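Denine Fixed-Height Work Table, Gray Top

Home > Tables and Benches > Fixed Height > Denine

Made by Pelletti. Sold and shipped by Lockyer.
Page last revised 14 May 2021

Overview

The Denine is a fixed-height table for assembly, inspection, packing and general shop use. It ships as a flat pack in two cartons. One carton holds the top and the other holds the legs, the rails and the hardware bag. The frame is welded steel tube at the corners and bolted along the rails, so a damaged rail can be replaced without taking the top off.

The top is smooth, with no grain or texture, and is supplied in light gray or dark gray. Both colors have a low-sheen finish. Edges are eased on all sides. The underside is sealed at the factory and should not be sanded. Holes drilled by the customer must be sealed on the day they are made.
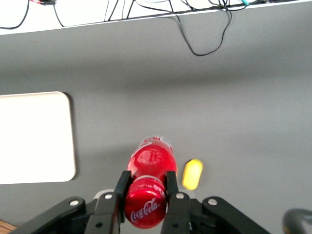
Drilling is allowed anywhere on the top except within 40 mm of an edge. Clamps may be used on any edge, with pads. Lockyer does not accept returns on drilled tops.

Specifications

Width: 140 cm
Top thickness: 40 mm
Rail hardware: 8 bolts, supplied
Top colors: light gray, dark gray
Frame color: black
Feet: threaded leveling feet, locking nuts included
Assembly: two people, hex key supplied, socket wrench not supplied
Use: indoor only

Load

The rated load applies to a level table with all feet in contact with the floor and all rail bolts tight. The rating is for a spread load. For a heavy item with a small base, place a steel plate under it and set it over a rail where possible. The position of the rails is printed on the underside of the top.

Do not stand on the table. Do not lift a loaded table. The table may be slid a short distance on a smooth floor with the feet fully retracted, but this will mark vinyl.

Leveling

Set the two rear feet first, then bring the front feet down until they touch. Check both directions with a level at least as long as the table is deep. Tighten the locking nuts last. A table that rocks after leveling usually has one rail bolt that was tightened before the frame was square. Loosen all of the rail bolts, push down on each corner, and tighten again in the order shown on the sheet.

Placement and color

Lockyer stocks the dark gray top in larger numbers than the light gray, and lead times differ for that reason. Dust shows more on the dark top, and ink and rubber marks show more on the light one. Neither color is matched to a paint chart.
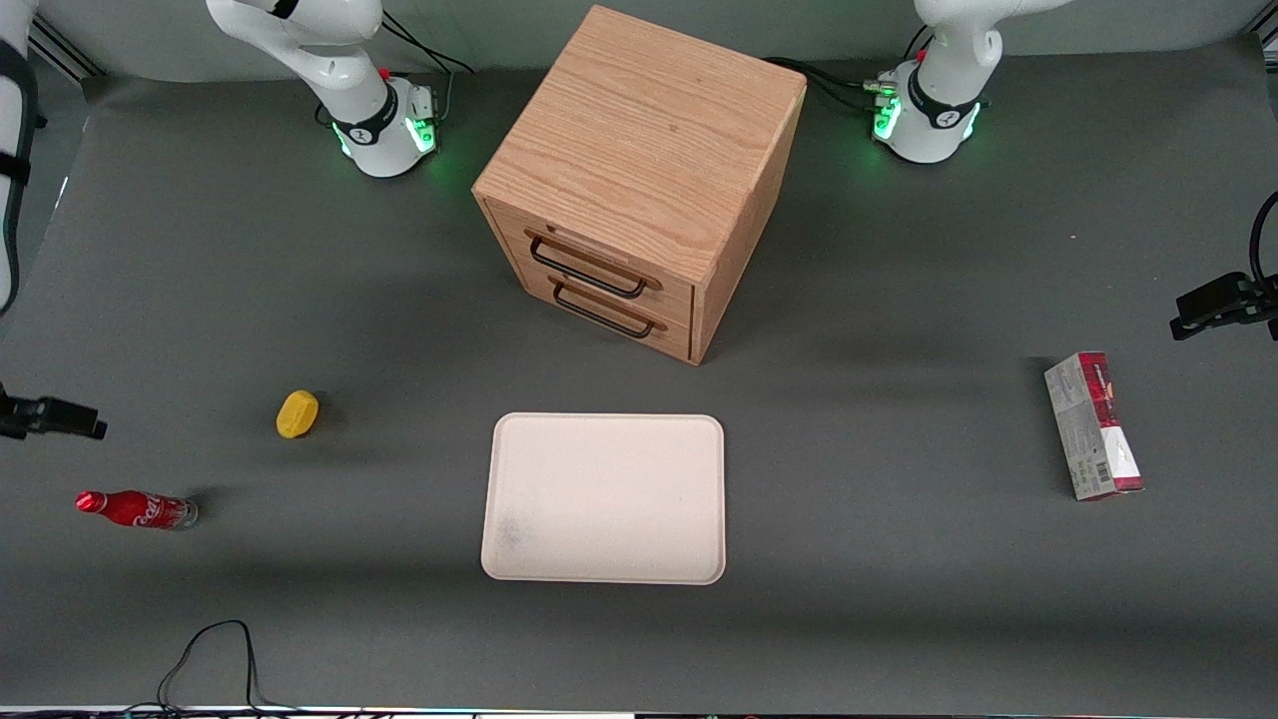 Rear clearance depends on what is plugged in along the back edge. The Denine has no built-in power channel and no grommet holes. Where cables come off the rear of the equipment and loop toward the wall, as the black ones do on this dark gray top, leave enough room that the loops are not pinched when the table is pushed back. An Ernside cable tray can be hung from the rear rail with the clips supplied with the tray. The tray does not fit the side rails.

Spills and cleaning

Wipe up liquids as soon as they are noticed. Soft drinks, coffee and most water-based inks come off with a damp cloth and dish soap. Dried sugar should be soaked with warm water for a few minutes and then wiped. Do not scrape it with a blade. Alcohol wipes are safe for daily use. Acetone, bleach and oven cleaner will dull the finish and are not covered by the warranty. Wax and furniture polish leave a film that tape will not stick to.

Warranty

The frame and top are covered for 18 months from delivery. Leveling feet and hardware are treated as wear parts. Claims need the batch number, found on a label inside the left rear leg, and the name the order was placed under.

Changes to this page

The bolt count was corrected. The earlier page listed hardware for the old frame, which Pelletti stopped making last September. Tops for the old frame do not fit the new one, and the hole spacing cannot be adapted. Spare rails for the old frame are still available while stock lasts.

Ordering

Orders for single tables can be placed online. For multiple tables, or for tops without frames, write to Brodie Tamihana at the Lockyer trade desk and include the delivery address, the color and whether a lift gate is needed. Freight is quoted separately.

Related items

Ernside cable tray, rear rail
Denine replacement rail, bolts included
Denine leveling foot, single
Touch-up sealer for drilled holes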